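3.2 台面、胶带和那几只盘子

上一节讲了我们怎么招募参与的家庭，这一节讲桌子。审稿的时候Ruairi Hepburn劝我把这部分压成一段，说读者想看的是人们怎么摆东西，对胶带没兴趣。我压过一稿，压完以后发现后面的误差分析全都没了着落，只好又写回来，写得还比原来长（抱歉，Ruairi）。

先说我们到底要记什么。收拾台面这件事，平时谁都说得出个大概：盘子往里推一点，海绵放水池那边，剩下的先堆着。可是"往里推一点"到底是推到哪儿？在Brellach做预访谈的时候，我请每一户把吃完早饭之后的台面讲给我听，讲完再去看现场，话和桌子之间的差距大得吓人。同一句"放在边上"，有人的盘子一半悬在桌沿外面，有人的盘子离桌沿还隔着一只手掌。我们需要一种办法，让"边上""中间""靠里"能落到一个别人也能查到的位置上，同时又不能太精细，精细到毫米的话，参与者会开始紧张，一紧张就摆得比平时整齐，那数据就废了。

格子是Bit-na Jeon提出来的。她以前给一家叫Priedītis的陶瓷作坊做过仓储整理，那边的架子上就贴着胶带，一格放一摞，谁拿走了、谁放错了，一眼就能看出来。她说桌子也可以这么干，用胶带贴出格子，行从远端往近端数，列从左往右数，每件东西报一个"第几行第几列"就完了。我当时觉得这也太土了！后来试了一个上午，我就被说服了。报格子比报坐标快得多，错了也容易发现，因为两个记录员只要有一个人把盘子写在没有盘子的格子里，低头一看就露馅。

胶带我们选的是蓝色的美纹纸胶带，就是刷墙时用来遮边的那种。选它有几个很实际的考虑：撕得下来，不太留胶；颜色和浅褐色的台面分得开；用手就能撕断，贴的时候身边不用一直带着剪刀。缺点也很明显，它软，拉得稍微用力一点就会变窄、起皱，贴一长条的时候手一偏，整条线就跟着偏了。一卷用到头还得接上另一段，接头的地方常常留一道小缝。图2里靠近盘子的那几条就很典型，竖着的几条各有各的歪法，中间那条在交叉口附近还拐了一小下，横着的那条左边低、右边高。早先我和Jae-hoon Ban为了这些歪线吵过好几回。他主张全部撕掉，拿长尺和墨线重来；我主张留着，理由后面会讲。最后是折中：只要一个格子看起来还是个方的，就不重贴；歪到两条线快要碰上了，才撕。 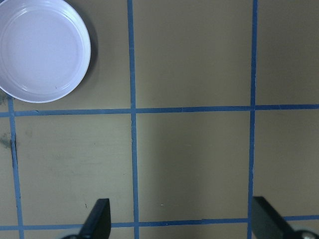 留着歪线的理由是这样的。我们比较过两种台面，一种用长尺量着贴，另一种就靠手和眼睛贴。在前一种台面上，参与者会不自觉地把盘子往格子正中摆，摆完还要退一步看看正不正，有一位女士甚至伸手转了转盘子，要让盘沿上的花纹对着自己。到了手贴的台面上，这种"对齐冲动"明显弱了，大家该怎么放还怎么放，压线的、斜着的、两件挤在一格里的，什么都有。对我们来说后一种才像真的厨房。代价是格子大小不一，没法直接拿格子数去换算距离，所以本文所有结果都只报格子，不报厘米，请各位不要拿尺子去量图。

接下来是压线怎么算，这个问题比听上去难缠。圆盘子尤其麻烦，它没有角，放在格子里四周都留着空，稍微挪一点，盘沿就碰到胶带。碰到算不算出格？我们前后换过三种规则。第一种规则是"碰线即出格"，结果半数以上的盘子都成了跨格，毫无用处。第二种规则看盘子的中心落在哪一格，原则上很干净，可是圆盘的中心得靠人估，两个记录员估出来常常差着一点，遇到大盘子就要吵。第三种规则，也就是本文采用的，是看盘底：盘底那圈实际挨着桌面的部分，大半在哪一格，就记哪一格；盘沿碰到或者悬在胶带上方的，另加一个"触"字。所以记录里会有"二行三列，触下"这样的写法，意思是盘子属于二行三列，盘沿碰到了这一格下边的横线。写起来有点啰嗦，读惯了倒很顺口，Hae-won Kang后来连在食堂占座都这么报位置。

盘子本身也得交代几句。我们统一用浅口的圆盘，盘沿略微翘起，里圈有几道细细的同心棱。选浅口的是因为深盘会把后面的小东西挡住，从桌子侧面根本看不出那一格里有没有东西。颜色则惹出过一点麻烦。浅色盘子在不同的灯下看起来差别很大，上午记成"白"，下午换个方向再看，就有人写"淡紫"，还有人写"灰"。一开始我们以为有好几只盘子被调换了，翻箱倒柜找了一遍，最后发现写的是同一批！从那以后，记录表里颜色一栏只分"浅"和"彩"两种，浅色的不再细分，彩色的才写具体颜色。这个改动是在Cedard那一轮之后做的，之前的记录我们没有回头去改，所以附录里还能看到各种五花八门的叫法，读的时候统一当"浅"看就行。

彩色的盘子另有用处。在整理任务里，我们会请参与者把一件清洁用品安排到某个盘子上，比如黄色盘子放黄色的海绵块。同色配同色，看着像是在帮忙，可我们想知道的恰恰是，颜色一样的时候，人会不会觉得"它本来就该在那儿"，于是收拾的时候就不去动它。从预访谈来看，会。好几户人家都说，颜色搭的东西放在一起，他们就当是收好了，哪怕那个盘子还占着台面正中间。Åsmund Sandberg给这种情况起了个名字，叫"假归位"，我觉得挺贴切，后面第五节会专门分析。

台面的大小是按格子来定的。大台面贴成五列六行，从远端到近端一共六行，每行五格。六行这个数目是试出来的，四行太粗，"靠里"和"中间"分不开；行数再往上加，人站在近端就看不清最远那一行的线了，报数的时候老是差一行。五列则是迁就桌子的宽度，没有什么深意。图3是大台面上的一种摆法，可以拿来练习读格子：那只浅色空盘子在第三行第二列，盘沿紧挨着下面那道横线；带着海绵状黄色方块的黄盘子靠近远端，它右手边还有一件紫色的小东西。新来的记录员都要先照着这样的摆法报一遍，报完再和别人对，我自己第一次报的时候就把行数反了，从近端往远端数，闹了个大笑话。

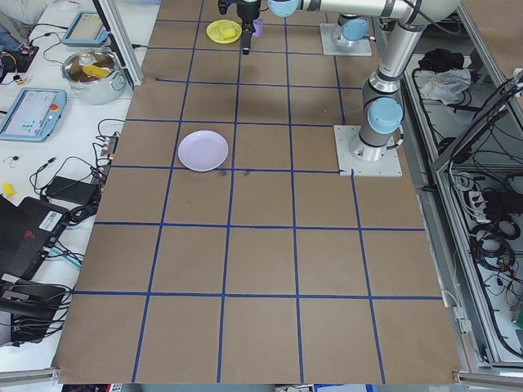

远端比近端难记，这是所有记录员共同的抱怨。站在近端看过去，近处的格子又宽又大，越往远处越窄，最远那一行扁扁的，东西稍微高一点就把后面的线遮住。我们的办法是每轮记录分两遍，第一遍站在近端，从左到右、从近到远扫过去；第二遍绕到侧面，只看最远的两行，有出入的以第二遍为准。多走这几步路，整轮下来要多花不少时间，但远端两行的分歧一下子就少了很多。正式记录里一共有3,000条格子条目，两名记录员第一遍就完全一致的占了绝大多数，剩下的分歧里有159条落在远端两行，这159条全部按侧面那一遍重新判过。近端和中间几行的分歧则多半出在"触"字上，有人觉得碰到了，有人觉得还差一线，这类分歧不影响格子归属，我们保留了两种写法，没有强行统一。

再说说台面上的痕迹。浅褐色的台面很容易显脏，擦痕、手印、说不清来历的深色小污点，都留得住。我一度想每轮开始前换一张新的，后来没有这么做，一来费事，二来Jae-hoon Ban提醒我，旧痕迹说不定也在影响人怎么放盘子。他说得有道理。在Darnach试的那一轮里，有位老先生每次都把盘子盖在一块深色的印子上，问他为什么，他说"那儿脏，遮一下"。遮脏也是一种收拾！所以我们在记录表上加了一栏"底痕"，只写有或没有，有的话写在哪一格。这一栏的数据很稀，最后能用的只有100条，不够做什么像样的检验，我在讨论部分把它当作一个线索提了一下，别的就不敢多说了。

小污点落在盘子里的情况是另一回事。空盘子上有一个小黑点，参与者的反应分成两派：一派根本没看见，照样当干净盘子摞起来；另一派会把它单独拿开，放到离水池近的那一列。我们原先的编码里只有"空"和"有物"两类，这种盘子算"空"，可它在第二派人手里的去向又和别的空盘子完全不同。Hae-won Kang建议增加一类"空，有点"，我同意了，不过这一类是后加的，只覆盖后半段的记录，在表4里单独列出，请不要和前半段直接相比。

还有一条关于重贴胶带的说明，主要写给想照着做的同行。胶带贴久了边缘会翘，盘子从上面推过去的时候，盘底会把翘边带起来，再压下去就多一道褶。我们规定每完成200条记录检查一次，翘边的用指甲压平，压不平的只换那一段，不换整条。换的时候新旧两段首尾相接，不要重叠，重叠的地方会高出一层，盘子放上去会轻轻晃一下，参与者马上就会挪开它，这一挪就把结果改了。所以宁可留一道小缝。交叉的地方正好相反，横竖两条总要叠在一起，躲不掉，我们只能让所有交叉口都是横压竖，至少晃得一样。

最后交代一下记录表的写法。每条占一行，依次是轮次、物件、颜色（浅或彩）、行、列、触线方向、底痕。物件名称尽量用参与者自己的叫法，一位参与者管海绵叫"擦擦"，我们就写"擦擦"，到分析阶段再归并。归并由Bit-na Jeon和我各做一遍，碰到两个人归得不一样的，就去翻当时的访谈录音，听参与者讲到这件东西时是怎么用它的。归并后的词表放在附录B，里面有几个词我到现在还是觉得归得有点勉强，比如"垫子"和"隔热的"，欢迎来信商量。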